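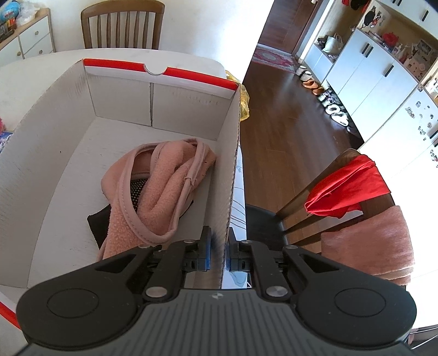 Open shoebox with a white interior and a red stripe on the rim.

Ivemar two-tube shoe dryer: long-term review
May 2026

The Ivemar is a low-heat dryer for a single pair of shoes or boots. A fan in the base draws room air over a heating element and pushes it up two upright tubes. The shoes sit upside down on the tubes, so the air reaches the toe first and leaves past the ankle. I bought mine in October and have used it on most wet days through the winter, mainly for leather walking shoes and a pair of fabric running shoes.

Build
The base is moulded plastic with four rubber feet. The tubes push into sockets with a quarter turn and come off for storage. One socket was tight from new and still needs both hands. The mains lead leaves from the rear and is long enough for a hallway but short for a utility room where the socket is above the worktop. The intake grille is underneath, which means it collects fluff from the floor. It unclips for cleaning, although the clips are small and the manual does not show where they are.

Controls
There is a rotary timer and a slide switch with two positions, fan only and fan with heat. The timer runs down mechanically and ticks while it does so. It cannot be set to run continuously. I would have preferred a button and a few fixed periods, as the scale on the dial is hard to read in poor light.

Drying
Running shoes soaked through were dry to the touch after almost 7 hours on heat, with the insoles taken out and stood beside the unit. With the insoles left in, the forefoot was still damp at that point. Leather shoes take longer. I run those on fan only overnight, resetting the timer once, and have seen no cracking or lifting at the welt. The older Lanesel model I had before this was quicker on fabric but noticeably hotter, and it loosened the glue on one sole.

Children's shoes are a poor fit. Below about a child's size 9 the tube reaches the toe before the heel is clear of the base, and the shoe leans. Tall wellingtons stay up, but only if both are put on together. A single one will pull the unit over.

Noise
Comparable with a desk fan on its lowest setting. The sound is steady and did not change over the winter. The timer is the more irritating of the two.

Spares
Replacement tubes are sold singly. The filter pad behind the grille is listed as a spare but was out of stock both times I looked. Washing the original in warm water works well enough.

Verdict
Slow, gentle on leather and fairly well made. Worth buying for adult footwear used outdoors all year. Those who mostly dry trainers may prefer something warmer, and anyone with small children should look for a unit with shorter tubes.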